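Two hands or one for our first simulated manipulation setup? Budget question

Posted in: Planning and Purchasing

Mogens Mikkelsen
I look after equipment spending for a small lab that wants to teach robots to tidy desks. A noble cause, as anyone who has seen our desks will agree. We have no hardware yet. The plan is to spend this year in simulation and buy real arms next January, once we know what we need.

The sticking point is hands. Half the group wants a pair of five-fingered hands from the start, real and simulated, because "people have two." The other half says a single arm with a plain two-jaw gripper will do everything on our list for far less money, and that the fingers are mostly there to impress visitors. I have a quote from Vernov for the fancy pair and one from Jurčo for the plain arm, and the gap between them would buy me a very nice boat.

Our test task is putting a book away in a desk organizer without upsetting a cup. We've built it in the simulator already, with the two-hand model loaded.
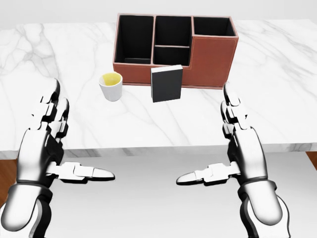
Our desk task: organizer at the back, black book and full cup in front of it.

What I'd like to know before I sign anything: is there a sensible way to decide this on simulation results alone? And what should I be budgeting for that isn't on either quote? I have been doing this job long enough to know the second list is always longer than the first.

Rungnapa Chaimongkol
Run both in simulation before you spend a cent. Swapping the hand model is a few days of fiddling and the simulator doesn't invoice you for it. Keep the same table and the same objects, and run the same number of tries with each. We did 488 per hand type on a shelf-stocking job and the difference was plain well before the end.

Looking at your setup, I'd say the book matters more than the cup. It's standing upright just in front of the organizer, so a gripper probably has to come down from above and pinch it by the top. That's fine if it's thin and light and your jaws open wide enough, so measure the real book and check it against the gripper's spec sheet. The drop is the other thing. Your left compartment looks deep, and if you plan to use that one you want to know whether a hand fits down it or whether you're just letting go and hoping. Fat robot knuckles are a thing. Ask me how I know.

The cup is where a simulator will flatter you. Liquid is hard to simulate well, and plenty of setups treat a full cup as one solid lump. A lump never spills. Put some money aside for real cups, real water and a lot of towels before you believe any number that involves that one.

For the second list:
Mounting plates and a table that doesn't wobble
Spare fingertips (they wear out first)
Emergency stop and whatever your safety office thinks up
Shipping both ways for at least one repair
Somebody's time, which your boss will claim is free

We started with one arm and left bolt holes for the second. It took us 11 months to need it. If your list has no lids, no jars and nothing that must be held while something else is done to it, I'd go with the plain arm and look at boats.

Pongsak Chantharasri
Get the two hands. You will want them later and the price only goes up.

Oranuch Thongdee
Mostly agree with Rungnapa, with one grumble. Don't compare the two quotes until you've asked each seller what a year of support costs and whether the simulation model comes with the hand. Ours was from Sustano, and the model was a separate line on page 2 of a document I had been told was "just the terms." The sales rep was lovely about it.

Also ask how long a broken finger takes to replace – in writing. More joints, more things to break, and a five-fingered hand sitting in a repair shop picks up fewer books than the cheapest gripper on the market.

If you do go for the pair, see whether they'll rent you one for a month first. Some will, if you ask the person above the one who says no.

Mogens Mikkelsen
Thanks, both. And Pongsak, I'll pass that along to the half of the group who will enjoy it. We're setting up the gripper version on the same table now, and I've asked Vernov and Jurčo about support, models and finger repairs. One of them answered within the hour and the other sent me a brochure.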